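Storage Systems, Unit 8: Magnetic Disk Timing
Instructor: Justinas Lepik
Revised 26 October 2026

8.1 Components of access time

The time needed to serve one request on a magnetic disk is the sum of seek time, rotational latency and transfer time. Controller overhead is ignored in this unit.

Seek time is the time taken to move the heads to the correct track. Data sheets give an average, and the average depends on the assumed workload. Random requests over the full surface give a longer value than requests confined to a narrow band of tracks.

Rotational latency is the wait for the sector to arrive under the head. On average it equals half a revolution. At 7200 rpm one revolution takes 8.33 ms, so the average latency is 4.17 ms.

Transfer time is the request size divided by the sustained media rate. For small requests it is a minor term.
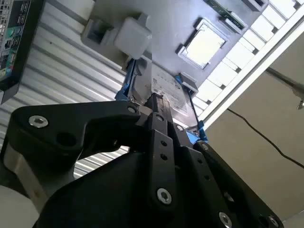
Fig. 8.1. Hard drive mounted in a computer chassis.

8.2 Worked case

Let the average seek be 8 ms, the speed 7200 rpm and the media rate 200 MB/s. A 4 KB read (taken as 4000 bytes) has a transfer time of 0.02 ms. The total is 8 + 4.17 + 0.02 = 12.19 ms, or 82 requests per second when served one at a time. Throughput is then 0.33 MB/s – far below the media rate.

8.3 Zoned recording

Outer tracks are longer and hold more sectors. Angular speed is constant, so the media rate falls as the heads move inward. Use the rate for the zone in question. A single figure for the whole disk is acceptable only in rough estimates.

8.4 Request ordering

First-come, first-served ordering is simple but wastes head movement. Shortest-seek-first reduces the mean seek and can starve requests at the edges. The elevator method sweeps in one direction, then reverses, and bounds the wait.

Exercise: the heads are at track 188. Requests are queued for tracks 199, 8 and 200. Find the total head travel in tracks under each of the three methods. For the elevator method, assume an initial upward sweep that reverses at the last request.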